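About Langat Tables

Langat Tables makes and restores tabletops for homes, schools and public libraries. The company was founded by Jeptoo Mutiso, who remains its director, and it works from a single workshop with a small showroom at the front.

We make three ranges. Jarnemo is our dining range, Vorkano is intended for classrooms and reading rooms, and Drekico covers desks and worktops made to the customer's own measurements. All three are offered in pale, mid and dark finishes. Since opening we have delivered 2346 tabletops, of which 1398 were ordered by schools and libraries.

Grain is the first matter we discuss with a customer. A tabletop is a large, plain surface, and its lines will be seen every day for many years. Customers are invited to view full-size tops in the showroom before placing an order, as a small sample seldom shows how broad and narrow bands sit together over a whole table.
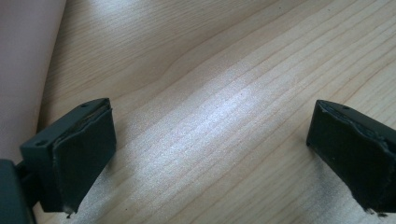 A pale, honey-beige top with the grain running on the diagonal.

The direction of the grain is agreed in writing and marked on the order drawing. Most dining tables are made with the lines running lengthways. Diagonal layouts are also available – they require a longer period at the cutting stage, and this is stated in the quotation.

Restoration work is accepted throughout the year, with the exception of September, when the workshop is reserved for school orders. Tops are inspected on arrival and a written estimate is sent before any work begins. Tables of any make are considered.

Every new top carries a guarantee of 60 months against splitting and warping. Care instructions are supplied on delivery, and replacement copies may be requested from the showroom.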